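Trodisura Open Day: Tabletop Pick and Place Set

README

What's in here

Hello and thanks for downloading! This folder holds the demonstrations recorded at our December open day, when we put the hand-held grippers out on the tables and let visitors have a go. You get 369 episodes, all of them short, all of them done by people who walked in off the street or came along with someone who works here. I have wanted to do this for two years and I'm still a bit giddy that it worked out.

Each episode is one person moving one or more small objects on a plain table with a two-finger gripper held in the hand. The camera rides on the tool, so the view is always from just behind the fingers. Nothing was edited out apart from the parts where we were resetting the table.

How the day ran

Doors opened at 10 in the morning. We had 4 stations, named after the old meeting rooms (Pekent, Thoroddsen, Skallus and plain old Window). Huguette Paquette ran the sign-in desk and the consent forms, and I floated between tables showing people how to hold the thing. Most visitors got the hang of the squeeze within a minute or two. Kids were often faster than their parents, which caused some loud rematches at Skallus.

A turn lasted 40 seconds. There was a chime at the end, but we let people finish a move they had already started, so some episodes run long. Please don't treat the length as a measure of skill.

The tasks

move_tile: pick up a flat tile or coaster and set it down somewhere else on the table.
to_organizer: bring a small item over to the organizer and put it in one of the compartments.
free: anything the visitor felt like trying with what was on the table. My favorite folder by far!

Flat things were the great leveler. A coaster lying on a smooth table gives you very little to grab, and people came up with all kinds of answers: sliding it, pinching opposite corners, turning the wrist until the edges lined up with the fingers. If you are interested in how beginners approach thin objects, start with move_tile and watch a dozen in a row.

Files

episodes/ has one subfolder per turn, with the video and the gripper opening over time.
tasks.csv lists the task and station for each episode.
notes.txt is my running log from the day, typed between turns, typos included.

Things to know before you use it

The lighting changes as the afternoon goes on, most of all at Window. We left it alone.

Objects wandered between stations. Visitors carried favorites with them and I didn't have the heart to stop it, so the station column won't tell you which objects to expect.

Failed attempts are kept and are not marked. A drop in the middle of a turn is still part of that turn. We may add labels for this later, and if you make your own I would love to have them.

Voices were recorded at first and then removed from every video. There is no sound track.

Using and sharing

You may use the set for research and teaching. Please don't try to work out who the visitors are. If you show clips in a talk, a mention of the open day is welcome, and so is a note telling us how it went over.

Questions and corrections go to Darlene Leclerc at the Trodisura front desk, who is also me. Next time I'd like to run a fifth table with two grippers side by side, so that people can pass things to each other. If you have ideas for objects that would suit that, send them along.

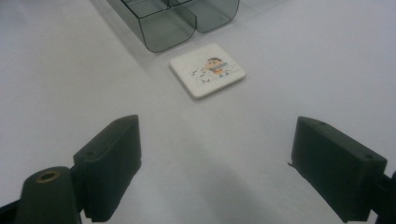
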